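Small Bowls, Big Bowls: A Talk on Nesting, Stacking and Getting Your Cupboards Back
Speaker notes — Sandunmont Home Fair, Jun 23, 2020 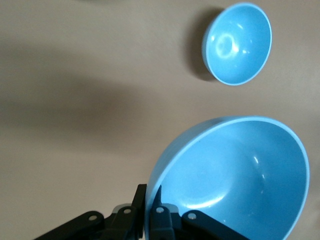

OK, so say hello, say my name (Dimas Pelupessy, spell it for the people in the back who will ask later), and go straight into the cupboard story. Don't do the weather joke. It died in April and it will die again.

The cupboard story. When I moved into the Danko Street apartment I had one deep shelf above the counter, and every single bowl I owned lived on it. Mixing bowls, cereal bowls, a salad bowl from my aunt that could hold a small dog. Every morning I took down four things to get to the one I wanted, and every morning I put them back in a slightly worse order. I did that for years! Ask for a show of hands here: who has a shelf like that? Wait for the hands. There are always more than people expect.

Then say what the talk is about. Bowls, mostly. I know the program says "kitchen storage" but I asked for 45 minutes and they gave me 20, so it's bowls.

First part: what nests and what only stacks

Go slow on this one, people mix the two up. Nesting means the small one drops down inside the big one and the pair takes up hardly more room than the big one by itself. Stacking means one sits on top of another and you get a tower. Towers are fine for plates. With bowls a tower gets wobbly fast, and then you're pulling from the middle with one hand and holding the rest up with your chin (do the chin thing, it gets a laugh).

Two bowls of the same color in different sizes is the easiest place to start. You can tell at a glance they go together, so whoever is putting the dishes away, kids, guests, my brother, will usually put the small one in the big one without being told. I've watched my brother do it and he is not a man who thinks about bowls.

Pick up the two demo bowls from the table. Drop the small one in the big one. Take it out again. Do it twice so the side seats can see. If somebody asks where I got them, say I don't remember, because I don't, and move on or we'll lose five minutes to shopping.

Things to say while holding them:

Run a finger around the rim. A wide rim that flares out can catch on the next bowl up and hold it too high, and there goes the space you thought you were saving.

Turn the big one over and show the bottom. If there's a foot on it, the foot has to have somewhere to sit when you put that bowl inside a bigger one. A foot that's too wide will rock.

Talk about sticking. Plastic bowls that go away damp, one inside the other, can grip each other like crazy. My fix is a folded paper towel between them. Somebody always has a better fix, let them say it.

Second part: the clear-table sort

This is the bit I love, so watch the clock. Everything comes out of the cupboard and onto a table with nothing else on it. Wipe the table first. Plain top if you've got one, no tablecloth, you want to see the shapes. I used to do this on the kitchen floor and my knees would like me to stop recommending that.

Put the big bowls down first, then the little ones next to the big ones you think they belong to. Don't nest anything yet! People want to nest right away and then they can't see what they have. Leave it all spread out and go make coffee. When you come back you'll spot the bowl that belongs with nothing, and that's the one to have a talk with.

My one that belonged with nothing was a square dish with a lid that fit a different dish. I kept it another year. I'm not proud. (Pause, sip of water.)

Mention the numbers from my own kitchen here, people like numbers. I had 70 pieces in that cupboard, counting lids, and I got it down by 9 on the first try. Nine! After a whole afternoon. Say that out loud so nobody goes home thinking they failed if they only part with a few. The space came from how the rest went back in.

Third part: putting it back

Big bowl on the bottom, of course. The question is which shelf. I put the one I use every day at elbow height and the party stuff up top. The Flurnum shelf riser is on the table if anyone wants to look at it. I bought mine, they're not paying me. It gives you a second level inside a tall shelf, and it's good for the small bowls that otherwise disappear behind the big ones. It's a bit narrow for a large mixing bowl, say so.

Lurutix liners: mention, hold one up, keep going. They stop the bottom bowl from sliding when you pull the door open too hard. You can do the same thing with a dish towel.

Leave one gap. I mean a real empty spot, big enough for the bowl that's in the dishwasher right now. If the cupboard only works when every single thing is in it, it'll be a mess again by dinner. I learned this one very slowly.

And a word about taking the big bowl out. If it's got three others inside it you're lifting the whole family — so either put them somewhere for a second or keep fewer in the nest. I keep two per nest now. My wrists voted.

Questions I got last time, with answers so I don't ramble

Glass and plastic together? You can, I don't like to. Glass on the bottom if you must, and put something soft between.

What about lids? Standing up in a file holder, side by side, like records. Yes it looks a little silly.

How much should I get rid of? I never give a number. A woman in the April group told me she'd cleared 100 things out of one kitchen and I believed her, and I was also a little scared of her.

Do matching sets matter? Only for finding the partner quickly. Two bowls from two different yard sales will nest perfectly well if the shapes agree. Bring the small one with you when you shop and try it.

If there's time left

Invite people up to the table to try the demo bowls for themselves, and the riser. Remind them the handout is in the box by the door and has the sorting steps on one side. Handout has a typo on the second line, "blows" for "bowls," just own it.

Thank the fair people. Pack the small bowl inside the big one before I leave the table, liners on top, and check under the chair for my water bottle.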